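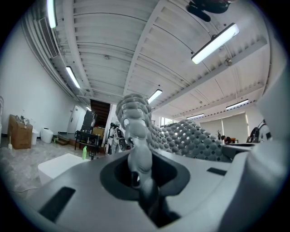 Does automation at work mean fewer jobs?
It depends on who gets to decide what happens to the hours saved, and at Mindine that has yet to be written down.

Marisol Huerta has worked at the Asgate site for 4 years and has heard the word "support" a good deal lately. "They told us in May the robots were there to support us," she says. "I asked what happens to my shift when they've finished supporting me. I got a leaflet."

Her job now is partly teaching. She takes hold of a pair of grippers and goes through a task by hand, again and again, so that a machine can be trained on the recordings. The target is 530 recordings a week between the team. Huerta doesn't mind the work, though her wrists do. What bothers her is the pay, which hasn't moved. "I'm handing over what I know. That used to be called training someone, and you got extra for it." 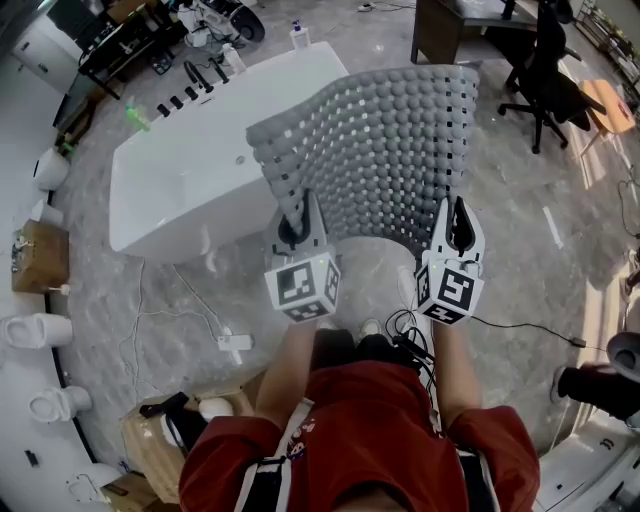

What the managers say

Uldis Adomaitis, who runs the project, is polite and hard to pin down. He says none of the 24 people on site will lose work "as a direct result". Asked about indirect results, he talks about the market.

He also mentions a saving of 2,000 hours a year. I asked to see how that was worked out and was promised a spreadsheet by Wednesday. It hasn't come.

Shagufta Malik, the shift lead, is blunter. "So far it's made more work. Somebody has to check the recordings, and that's me, after four o'clock." She would like the checking put on the rota before any more equipment is ordered.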